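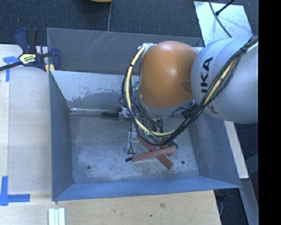 The Husthorpe is a passive subwoofer in a vented cabinet, built as the second half of a two-semester project. The first half covered the satellites and was handed in last April. Before settling on wood I looked at sheet metal for the cabinet. An open bin with flared sides has no two side walls parallel, and that geometry should spread the internal standing waves. Bare metal walls ring, however, and the damping needed to stop this would have cost more than the driver. The flared shape was kept for the sides and the material was changed to birch plywood.

Cabinet
Net volume is 63 liters. The port is a plastic tube with a rounded outer end, glued into the front baffle. One brace runs from front to back behind the driver. The joints were glued and screwed, then sealed from the inside.

Crossover
The low-pass filter is 2nd order with one coil and one capacitor. A prototype with an air-core coil had too much series resistance, so an iron-core part was used.

Measurements
Near-field response was taken at the cone and at the port, and the two curves were summed in software with a correction for area. The cone curve was recorded up to 500 Hz, the port curve likewise. A separate sweep to 2000 Hz shows one port resonance at the upper end, well below the passband level. The impedance curve has the usual two peaks. The lower peak is slightly taller, which points to a small leak or to a tuning a little above the target. I have not yet separated the two causes.

Open points
Auður Juhl lent the measuring microphone, and its calibration file still has to be applied to the port data. Distortion was not measured.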